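# Toveck Reading Circles: progress report to the Eyvindsson Fund

16 March 2020
Prepared by Raili Koskela, program coordinator

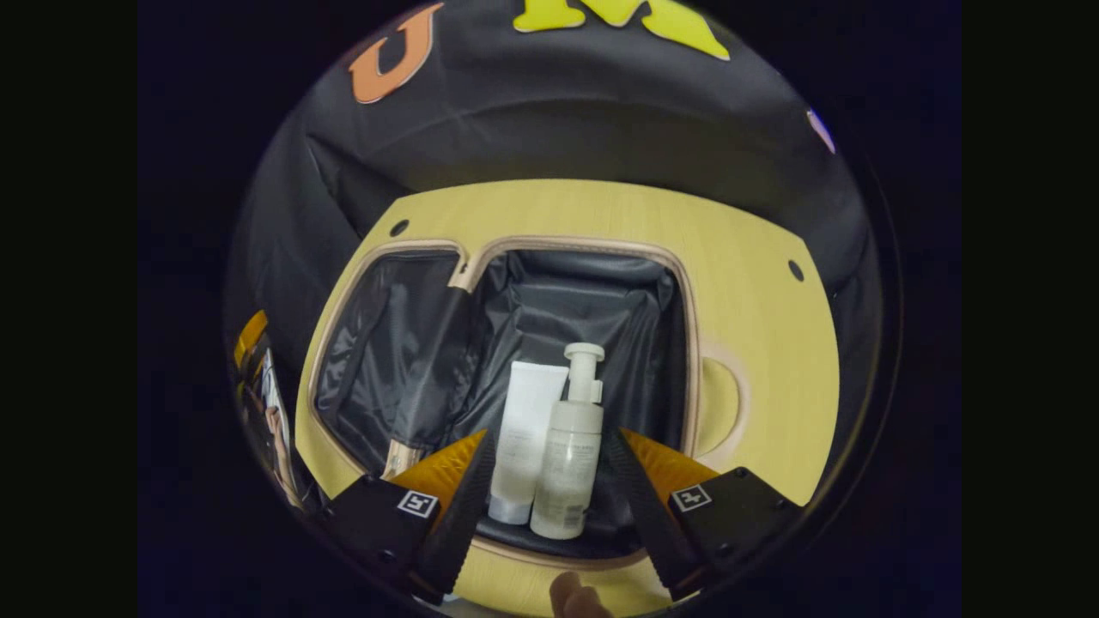 This report covers the second half of the grant period. The money was awarded for book sets, printed discussion guides and leader training at the Toveck library and its Cletska branch.

## Groups and attendance

We now have 20 adult reading groups meeting monthly. Total membership stands at 107. Evening groups are full and two of them keep a waiting list. The daytime group at Cletska has been slow to grow — it meets at the same hour as the bus change, and several people have told us they can't get home afterward. We plan to move it one hour earlier.

## Books

We have bought 342 copies so far, packed as sets with a checkout card in each bag. Most are paperback novels. Members asked for more short books and more large print, and the last order was changed to reflect that. Large print costs more per copy, so we bought fewer titles than we listed in the application.

Three sets came back with missing copies. We have replaced one and are still asking after the others.

## Discussion guides

Adjoa Akpalu has written guides for all the titles in circulation. Each one has a short note on the author, a list of questions and a page for the leader. Early versions ran to 15 questions or more, and leaders said they rarely got past the sixth. The newer guides are shorter. We also moved any question that gives away the ending to the back page, after a complaint from the Thursday group.

Printing was done by Arkau. The first batch had the pages for one novel out of order and was reprinted at no charge.

## Leader training

Both sessions were held as planned. Leaders wanted more practice with quiet groups and with members who haven't finished the book, and the second session was mostly spent on that.

## Spending

Book purchases are slightly over the budget line and printing is under it. We ask permission to move the unspent printing money to books. Training costs came in as expected.

## Next steps

- Finish guides for the titles in the spring order
- Change the Cletska daytime slot
- Send the member survey and share the results with the Fund in May

We may have to pause meetings at short notice because of the virus. If so, members will keep the sets they have, and leaders will send out the questions by email.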